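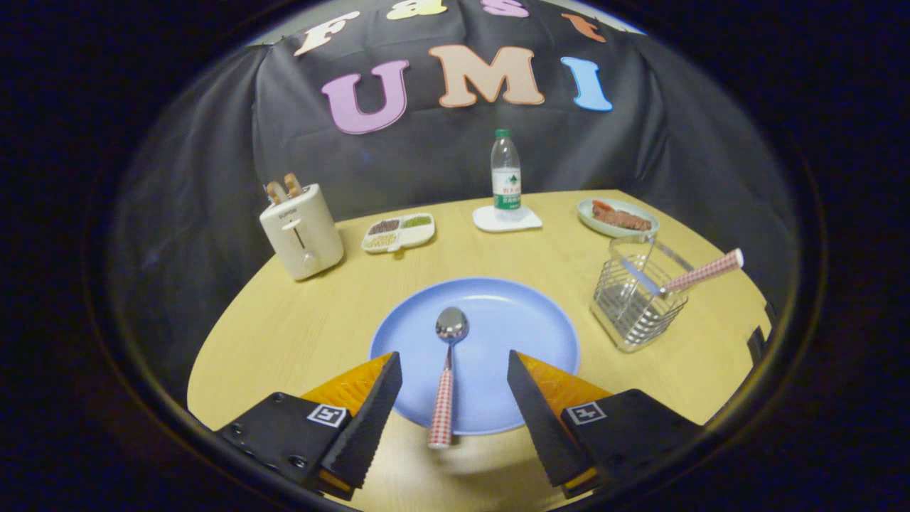

A toaster shouldn't stay on a table all day, my sister told me when she came for breakfast, and especially not on bare wood. I'd like to know if she's right before I move it.

It's the cream two-slot one and it sits at the left side of a small round table, directly on the wood. The wood is light and I don't want a mark on it. The toaster is only 700 watts according to the sticker underneath, so I didn't think it gave off much heat. I use it once in the morning, two slices, and then it just stays there.

The second thing is the tray with the four compartments. I keep grains and beans in it, small amounts, next to the toaster. She says that isn't a good place for them either. They are dry, so does it matter?

I'd like to keep the plate and spoon where they are and not have to rearrange the table every day. There is black fabric hanging behind it, in case that changes anything.

Posted by hudadside_renter
Viewed 158 times, 2 replies

Illel

The wood is probably fine. Most of the heat goes out of the top and the feet keep the bottom off the table. Mine has been on a pine table from Soltow for years and the only mark is from a coffee cup. If you're worried, put a cork mat or a ceramic tile under it. Not plastic.

To check, run it twice in a row, unplug it, lift it with oven mitts and feel the table. A little warm is normal. If it's hot enough that you pull your hand away, use the tile.

The fabric is what I would look at first. Cloth and toasters don't go together. Pull the table forward so the fabric can't swing over the slots or touch the sides, and check your manual for the clearance it wants. I leave 21 inches on mine, which is more than the booklet says, but there's a window behind it. Unplug it when you're done – then it can sit there all day.

Empty the crumb tray once a week. Crumbs scratch a light tabletop more than heat does, because they get under the feet and you drag them around.

bortolotti_ave

I agree with your sister, put it on the counter.

About the beans, an open tray gets crumbs in it and eventually bugs. Keep what you'll cook in the next few days in it and put the rest in jars with lids. Rinse before cooking. The warmth won't hurt dry beans much, but move the tray to the other side of the plate anyway. I had lentils beside my toaster and kept finding bits of crust in them.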